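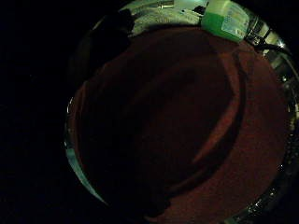

Blog > Jarby Robotics Club > Fall season

Sun 17 November
by Szu-yu Ho

So we finally started on dishes! I've been going on about the kitchen chores project since June, and I think my roommate was ready to bet money that we'd never get past folding towels. But this was sink week, and I have a lot to say about sinks now.

If you're new, our club at school is teaching an arm we call Coltometti to do small jobs around a kitchen. The way we do it is pretty simple to explain and very slow to do. One of us holds a gripper with a camera on it, does the chore by hand, and the recording goes into the pile the arm learns from. Then we do it again. And again. We have 133 good runs now, and I did 25 of those myself, mostly on Thursday night with a podcast going.

Dishes are so much harder than towels. A towel just kind of lies there and forgives you. With a sink you're reaching down into something, the light changes the second you lean over, and anything shiny bounces it right back at the camera. Kourosh Zamani (he does our training code, and he's the only one of us who labels his files properly) went through the first batch and threw out 6 of mine for being too dark. I argued for two of them. I lost. He wants a desk lamp clamped up on the left next time, and I want one too, I just didn't want to say it first.

The other thing I learned is that I rush. When you wash up at home you do about three things at once, and your hand is already going for the next plate before you've let go of the sponge. The gripper hates that! You have to close it, wait a beat, move, wait a beat, open it. My first few runs look like somebody swatting flies. By the end I was so slow and careful that I caught myself loading my own dishwasher that way on Friday, one fork at a time.

We also had the big argument about whether to enter Skungate this year. It's the regional student meet, and the household round is almost exactly what we're building. Kourosh says we're not ready and should wait for the spring one. I say we should sign up and panic, which is how I've finished every class project I ever had. We vote at the next meeting, so if you're in the club and reading this, please come, and please vote for panic.

Next up is pots with handles, and I need to find my rubber gloves before then.

Recent posts
Towels, part four
Why our arm is named Coltometti
What I packed for the Aquino workshop
A very long post about batteries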